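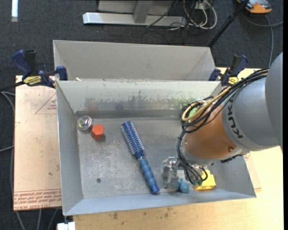 I started sorting buttons when I was five, at my grandmother's kitchen table in Clulcombe, and I never really stopped. She did alterations for half the street and every worn-out shirt that came through the house lost its buttons before it went in the rag bag. My job was to match them up by size and drop them in the right tin. These days the shop holds more buttons than she would have thought sensible. Anyway, hello! I'm Rasa Org, and Burik Buttons is my shop.

Burik was my grandmother's maiden name. It fit nicely on the sign, and my mother cried when she saw it, so that was settled.

We sell buttons, mostly. Also buckles, toggles, hooks and eyes, and a small drawer of zipper pulls that keeps getting bigger (I blame the bag makers). Right now there are 343 styles on the website and a lot more in the shop, where I keep the odd lots and old stock that come in too small a quantity to list. If you're after four of something from an old coat, write to me before you give up. Send the measurement straight across in millimeters, tell me whether it has holes or a shank, and put one in the mail if you can spare it. Colors on a phone are hopeless.

A good part of the old stock came from Lo Presti, a trimmings wholesaler over in Sinwood that closed the year before I opened. I went to look at one cabinet and came home with the lot - boxes, sample cards, a counter with a brass yardstick set into the edge. I'm still working through it. Some of the cards have prices penciled on the back and I leave those on, because I like them and most of my customers do too.

People ask if we do wholesale. Yes, in a small way. Bags of 1000 for shirt makers and costume departments, plain styles only, and please allow two weeks. For anything fancier, get in touch and I'll tell you what I have.

In September we run the mending evenings again, at the big table in the back of the shop. They start at 6:30 and go until people run out of steam. Bring the thing you've been meaning to fix. I'll show you how to sew on a coat button with a proper thread shank so it stays put, and there's tea, and usually somebody's cake. No charge, but buy a button if you need one!

You'll find us at 3963 Mill Road, Clulcombe, with the green door. Parking is easier around the back. The bell is loud, sorry, I can't hear the quiet one from the stockroom.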